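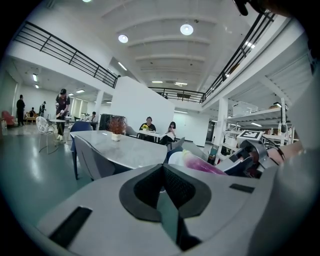
The two-level hall, with the marble-patterned table and the dried plant on it.

We have had the use of the hall since December and I have been asked a few times what it is like, so I will put it down once and point people to it.

It is on two levels, white walls and a white ribbed ceiling, with black metal railings along the mezzanines. Sound carries. If Deisy Paucar takes a call at one end you will hear both halves of it at the other. The ceiling lights are round near us and the long rectangular kind further back, and I prefer the round ones.

The table was a compromise. I wanted plain wood, Kristof wanted glass, and we ended up with the marble pattern, which does not show crumbs as badly as I expected. The little white pot was Trí's idea. I had a fern in mind, but a fern needs watering and we are all away a good deal, so it is a dried arrangement in reddish brown and it has been no trouble.

Lunch is still at 1. I made the red onion salad again, with lime and too much pepper, and Chiến has asked for the recipe. I will post it when I have measured the vinegar.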